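Chapter 5
What the Label Does Not Say

Pick up any adapter, charger or power strip and turn it over. You will find small print: a voltage, a current, a mark or two from a testing body. Most people take this print as a promise. This chapter asks you to treat it as a claim, and claims need checking.

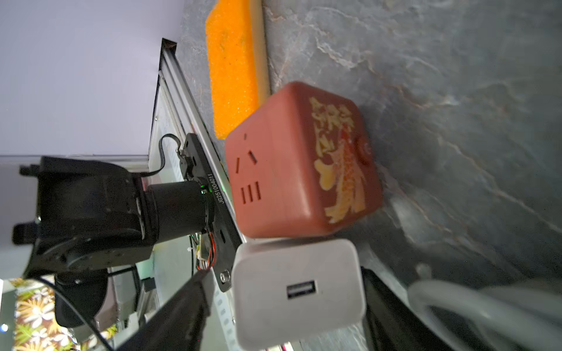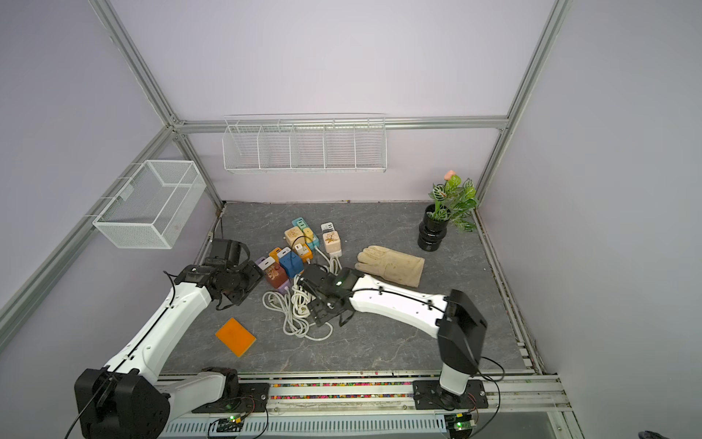 A cube-shaped power strip with a USB charger below it (first picture), and a work area with a marble-patterned floor panel (second picture).

Start with the rating. A current rating tells you what a device is supposed to carry under the conditions the maker chose. It tells you little about a hot closet, a worn socket, or a plug that has been pulled out by the cord for years. Bayu Menon, whose notes we borrow from throughout Part 2, bought a charger sold under the name Talari and measured its output with the phone disconnected. The voltage was fine. Under load it sagged badly. Both readings were correct, and a seller could quote the first one all day.

Then there is the word "surge." Sellers are fond of it. A figure such as 717 joules sounds exact, but students should ask how it was measured and how much of it remains after the first few hits. The parts that absorb a surge wear out, and many strips give you no sign when they have. A glowing light may only mean that power is present.

Forough Khosravi takes a softer view. She argues that testing marks catch the worst products and that ordinary buyers can't be expected to own a meter. We grant the second point. The first depends on the mark being real, and copied marks are common enough that we would not lean on one alone.

Section 5.1 covers volts, amps and watts. If you already know them, do the problems anyway. In our experience the people who skip that section are the ones who later add up amps from two different voltages.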